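Questions about our hand and arm build
Shared workshop, Dulska building. Text by Nicanor Alcaraz, last changed 21st May

What are you building?
We are building a station where a robot hand takes small packets from a divided box and gives them over the table. We call it Sumampouw. It is a hobby project of five members, and we do it in the evenings.

Do I need an expensive hand?
You need a hand where the thumb moves separately from the fingers. We tried first with a simple two-jaw claw and it pushed flat packets down into the box. With a thumb you can close from the side, and this is much easier for thin things.
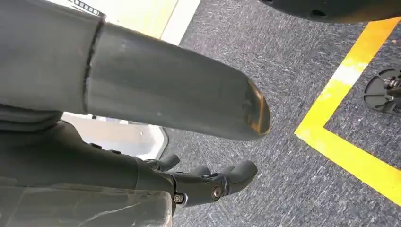 Check the finger screws every week. Ours become loose after many cycles, and then the fingertip does not come to the same point. We put a small drop of thread glue, the weak kind, so that we can still open the joint later.

How many cycles did you run until now?
The counter was at 2,000 when I wrote this page. We want to reach 3,000 in June and then open everything for cleaning.

Which box should I use?
Cardboard is good for the beginning. It is cheap, and when the hand makes a mistake, it is the box that suffers. Please keep the walls low.

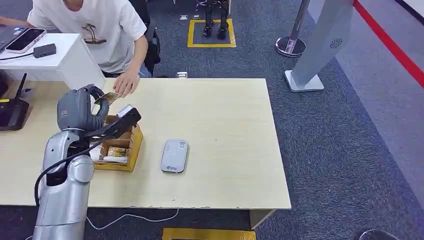
Fix the box to the table with double-sided tape, or it will walk away from you little by little. I lost two evenings looking for an error in my program, and the box had moved by one finger width.

How do you teach the positions?
By hand first. We move the arm slowly to the place, save the point, and repeat for the next compartment. After this Piyumi Uddin wrote a small script called Muvon, which calculates the points between. If you change the table height, you must teach again from zero. 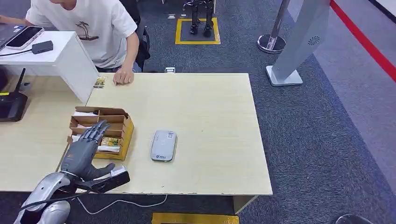

Start with the compartment nearest to the arm. The far ones need a longer reach, and every small angle error becomes bigger there. At first we had 70 good picks from 100 in the far row, so we made the speed lower and it became better.

What about the cables?
Leave a loop at the wrist which is long enough for the full turn. Before you switch on the motors, turn the wrist by hand to both ends and look if something pulls.

Is it safe to stand near it?
We mark the floor with yellow tape and we keep the speed low. One person always has a hand on the stop button. Long hair must be tied.
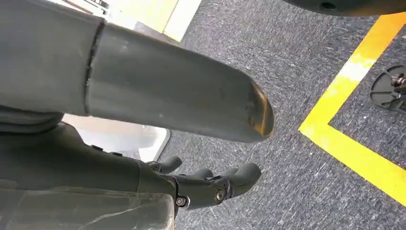
Maximiliano Mansilla wrote to us that low speed alone is not enough for him, and that he also limits the motor current, so the fingers give up when they meet something hard. He recommends to set this limit before the first test with people near. We have now done the same, and I thank him.

Can I copy your files?
Yes. Ask Eusebio Calvo at the workshop desk for the folder "Cistorberg". The drawings are in millimeters.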